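Subject: Re: [brelside-knit] Washing wool by hand in a cold house

Hi all,

Great thread, and I've been itching to get a word in! I've been washing woollies by hand for 15 years and I still love it, especially the part where the sink goes the colour of weak tea.

On 2020-01-10 a list member wrote:

> Does anyone bother with wool wash? I've got a bottle of the Dreduvo and can't tell it from shampoo. Also, how long do you soak? The Flisorbridge guild sheet says 6 minutes and my aunt says overnight.

Shampoo is fine. I've used both, and the only one I'd go out of my way for is the plain Sárközi soap flakes, if you can find them (the Brelside market stall had some in June). As for soaking, I go for half an hour in lukewarm water and then leave it alone. No rubbing, no wringing. Lift it with both hands underneath, because a wet sleeve will stretch to your knees if you let it hang.

My other hobby horse is storage. Fold your knits, please! Hangers put bumps in the shoulders and the weight of the thing pulls the rib out of shape.

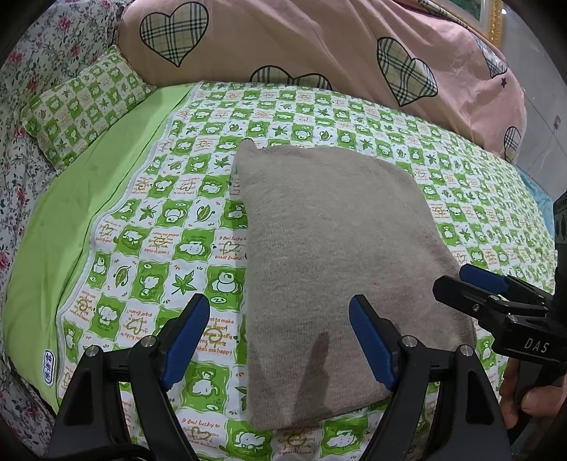 Cedar balls did nothing for me, by the way, and I'd fold everything with the sleeves in and freeze it for a few days before it goes in the drawer. The moths got 160 grams of my best grey last winter and I'm still cross.

Freezing is a good tip, and I'd second it. I do mine in a zip bag with the air pressed out, then let the bag come back to room temperature before opening it. Ravelled edges get mended first – a small hole is ten minutes' work and a big one is a weekend.

Fuzzy things want a gentler hand again. Roll them in a towel, press, unroll, and dry them flat. I turn mine over once a day and brush the nap up with my fingers at the end.
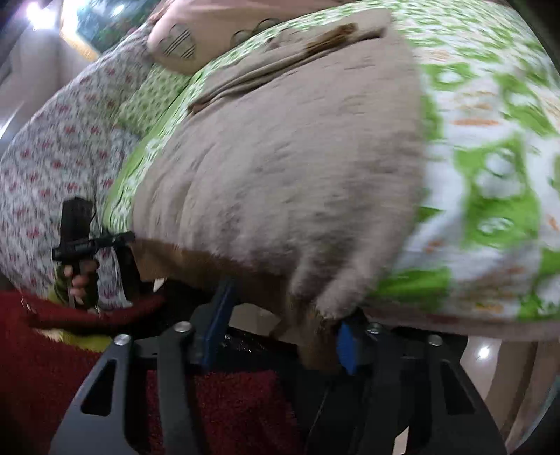

*Soft taupe-beige, on the green and white sheet*

One last question back to the list: has anybody tried blocking wires on a big shawl? Mine has 1,112 stitches along the edge and I'm running out of pins. I'd love to hear how you got on!

Cheers from a chilly Brelside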